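**Metal or plastic tube racks for a small lab?**

**imadh** wrote:

Setting up a bench for water testing and I need racks for 50 tubes. Namero has a perforated metal one for $111 and Lindine does a plastic one for $30. Is the metal worth it? The bench top is off-white and I don't want it marked up.

**qaisi_bench** replied:

Plastic. It's lighter, it's a third of the price and it won't scratch. I've used the Lindine ones for years.

**Nour Nasrallah** replied:

I'd go the other way. Our plastic racks warped in the drying oven and the tubes leaned after that. Metal rinses clean and the holes keep their shape. As for the bench, put silicone feet on the rack and lift it when you move it.
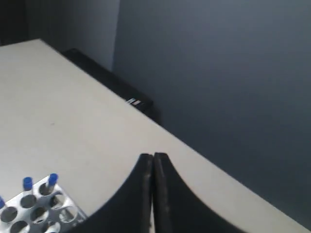
I also use one cap colour per job, so blue is always the samples still waiting. Fill from the back row and leave a gap between tubes if you're wearing thick gloves.

**qaisi_bench** replied:

Who puts a rack in the oven? Air dry it overnight.

**Nour Nasrallah** replied:

We need them back the same afternoon.

**imadh** wrote:

No oven here, but I do rinse a lot. I'll get one metal rack and a plastic spare. Does anyone know if Gokex caps fit the Namero tubes?

**qaisi_bench** replied:

They do, but they're a bit tight.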